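Comparing two grippers on small household items

You need one arm, both grippers, a fixed camera and a container that gives a little when it is touched. We used the Stindby two-finger gripper and the Quintela soft gripper on the same wrist, with the Ollitz controller running both.

1. Make the container. Roll the top of a brown paper bag down until you have a shallow bowl, then tape the rim in a few places. A hard plastic bin stops the fingers dead and hides small errors in height. Paper shows them.

2. Put the bowl on a flat white panel inside the arm's reach and fix the camera so it can see the whole floor of the bowl.

3. Put in one smooth object and one awkward one. A bunch of keys is a good awkward one, as the ring and the blades point every which way. 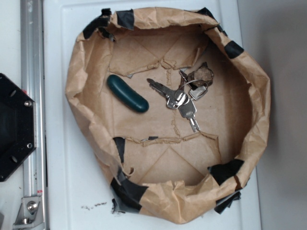

4. Start with the two-finger gripper at low force. Run 50 picks, and put the items back by hand after each one. Turn them a bit every time.

5. Log each pick as clean, dropped or missed. If the bowl lifts along with the item, write that down separately – it usually means the fingers have closed on a fold.

6. Swap grippers and measure the tool length again before you run anything. The Quintela is 13 mm longer on our mount, and the old offset will push it into the floor of the bowl.

7. Repeat the 50 picks at the same speed.

Replace the bag when the floor gets too torn to lie flat. Fresh tape on the rim is fine between runs.

Elias Zoubi, August 2018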